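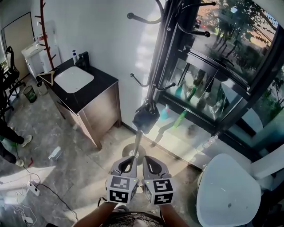 Handheld gripper, fingers open around the coat stand pole. Marker cubes on both fingers, sun on the floor to the right.

Ticket 176 - finger width reading jumps, handheld unit 2
Opened by: Rafia Khokhar
Assigned: Shahram Jafarzadeh
Status: open

Rafia Khokhar
Width drops out or jumps by 13 mm while the fingers are held still. Worst near the window. Zallon support say it's glare on the markers and want us to buy their matte cubes. I have my doubts. They blamed glare last time too, and that was a loose screw.

Shahram Jafarzadeh, 29 Jun 2018
Checked so far:
Marker cubes wiped, no change.
Finger screws snugged up. Left one took a quarter turn.
Recalibrated open and closed. Passed, for what that's worth. It passed in the last ticket as well.
Green light stays on through the dropouts, so I'm not chasing power yet.

Margit Westerberg
Did you try it with the blind down? If it's glare that would settle it in five minutes.

Shahram Jafarzadeh
Yes. 28 dropouts with the blind up, 13 with it down, same grip on the pole. Better but not fixed. Glare doesn't explain the 13.

Rafia Khokhar
So Zallon are half right at best. I'm not signing off on new cubes for half a fix.

Margit Westerberg
Check the cube seating. The Fevico adhesive goes soft and the cube can rock a hair without looking loose. Push on the right one with your thumb and watch the reading.

Shahram Jafarzadeh
Right cube moves. Left doesn't. Pulled it, cleaned off the old glue, stuck it back on and clamped it. Leaving it overnight. Will redo the pole test blind up and blind down before anyone calls this closed.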